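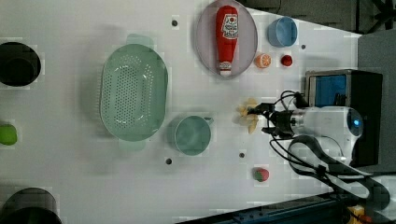

## 4.2 Waiting for papers in Adari and Bistari

We had expected, when we first went to the two harbor towns, that people would mostly want to talk about the crossing itself, and some of them did, at length and with great patience for our questions. But of the 22 people who sat down with us, 16 spent the larger part of the interview on what came afterward, on the long months between landing and the first real letter from the asylum office. We have tried to let the section follow their lead.

In Adari, new arrivals are housed at the Cutetti center, a former cannery up the hill from the ferry dock, and the office that handles claims is a short walk away. Bistari has no such office. People staying there take the Arango ferry across the bay for every appointment, and in bad weather the boat simply does not run. Missed appointments went back to the end of the line until November, when the office began to accept a note from the ferry company, and you can imagine how warmly that small piece of paper was talked about.

The shared evening meal came up again and again in both towns, often before we had asked about daily life at all. Several people told us that cooking for one another was how they picked up their first words of the local language, and one woman said she could bargain for onions long before she could explain her case. We take this seriously as a finding, although it is hard to put in a table, and we return to it in Section 5.

Two interviews were stopped early at the speaker's request and are used here only for the housing details they had already agreed to share. We should also say that everyone we met was still waiting, so the accounts lean toward the middle of the process, and people who had moved inland with their permits may well remember the same months more kindly.

**Figure 2.** Tabletop seen from above, with a plate, a light blue cup and a red ketchup bottle.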